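Search the guides Enter a word or model name Go

Setting Up the Utetti Label Printer, Section 3: Loading, Pairing and First Labels

May
By Corina Kofler

This section covers the desktop model with the flip-up lid. If you have the handheld model, the roll goes in from the side and the steps for pairing are different, so use the separate sheet that came with it.

You should have finished Section 2 by now. The printer should be standing on a level surface with the power adapter plugged in and the light on the front glowing white. If the light is off, go back and check that the plug is pushed fully into the back of the printer. It takes more force than you would expect.

Loading the roll

1. Press both side tabs and lift the lid until it stays up without help.
2. Take out the foam block and the strip of clear film under it. Keep the foam if you plan to move the printer later.
3. Hold the label roll so that the loose end comes off the bottom and faces you.
4. Slide the roll onto the spindle. Push the green guide up against it until the roll can turn but can't slide from side to side.
5. Pull the loose end forward over the black roller so that a full label sticks out past the cutter.
6. Lower the lid and press on both corners until each one clicks.
7. Press the feed button once. One blank label should come out and stop with its edge lined up with the cutter.

Note: If the printer feeds several blank labels and then blinks orange, it has not found the gap between labels. Open the lid, move the guide in a little closer, and feed again. Continuous tape has no gaps. For tape, hold the feed button for 8 seconds until the light blinks twice.

Caution: The cutter is sharp along its whole length. Do not reach under it to free a stuck label. Unplug the printer, open the lid and pull the label back out the way it went in.

Connecting to a computer

1. Install the Kazmi label program before you plug in the USB cable. If you plug in the cable first, Windows may pick a general driver and your labels will print at the wrong size.
2. Restart the computer when the installer asks you to.
3. Plug in the cable and wait for the message in the corner of the screen.
4. Open the program and choose Printers, then Add.
5. Pick your printer from the list and click Test. A label with a border on all four sides should print.

If one side of the border is missing, go to Printers, then Adjust, and move the print area toward the side that is missing. One step at a time is best. Print a test label after each change.

Connecting over Wi-Fi

The printer only works on the 2.4 GHz band. Many home routers use the same name for both bands, and that is usually fine. If pairing fails three times in a row, turn off the 5 GHz band, pair the printer, and then turn it back on.

1. Hold the Wi-Fi button until the light turns blue.
2. In the program, choose Printers, then Add over Network.
3. Type the network password. It is case sensitive, and the program does not show what you type.
4. Wait for the light to go back to white. This can take almost 3 minutes the first time.

Choosing a label material

Paper labels are fine for folders, cardboard boxes and anything that stays indoors. They fade in sunlight and come apart if they are washed. For bins, shelves and tool cabinets, use the polyester roll. It costs more but it peels off in one piece.

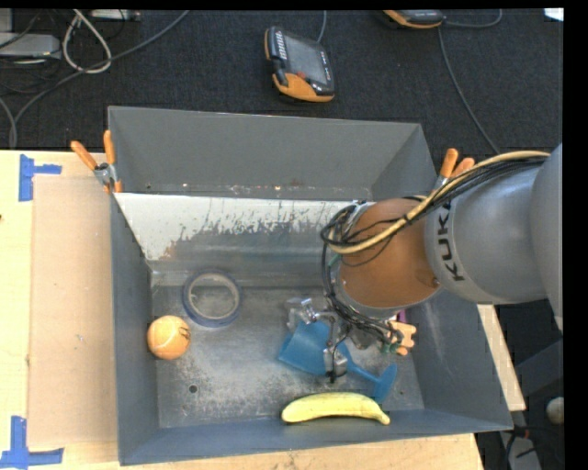 Metal needs to be clean and dry before you stick anything to it. Wipe the spot with rubbing alcohol, let it dry, and press the label down from the middle outward. Leave it alone for a day before you handle it much. On a surface that leans or slopes, put the label near the top where people can read it without bending down. Labels placed along a bottom edge tend to get scraped off.

Powder-coated and rough surfaces are harder. Use the extra-strength roll, or put the label on a hanging tag.

Making your first label

1. Choose New and pick the size printed on the roll's core.
2. Type the text. Large type is easier to read from a distance, so keep the wording short. For storage, a plain name on the first line and a shelf code on the second works well.
3. Click Preview and check that nothing touches the dotted line.
4. Print one copy. Check it before you print the rest.

A full standard roll holds 585 labels. The program keeps a running total, but it does not know when you change the roll unless you choose Printers, then New Roll.

Caution: Let the print head cool for several minutes after a long run before you open the lid.

Cleaning is covered in Section 4. If you print every day, clean the roller on the same day each week. Sunday evening is a good time if the printer sits in a busy room.

Comments

Suha Rawashdeh: The bit about installing the program first should be in bold. I plugged in the cable right away and every label came out half size. Removing the driver and starting over fixed it.

gredville_shop: Does the polyester roll hold up in an unheated garage? Ours is below freezing most of the winter.

Corina Kofler: It should, once it's stuck. Put the labels on when it's warmer, or bring the bins inside for a day first.

M. T.: My light never turns blue, it just blinks white 9 times and stops. Is that in Section 4?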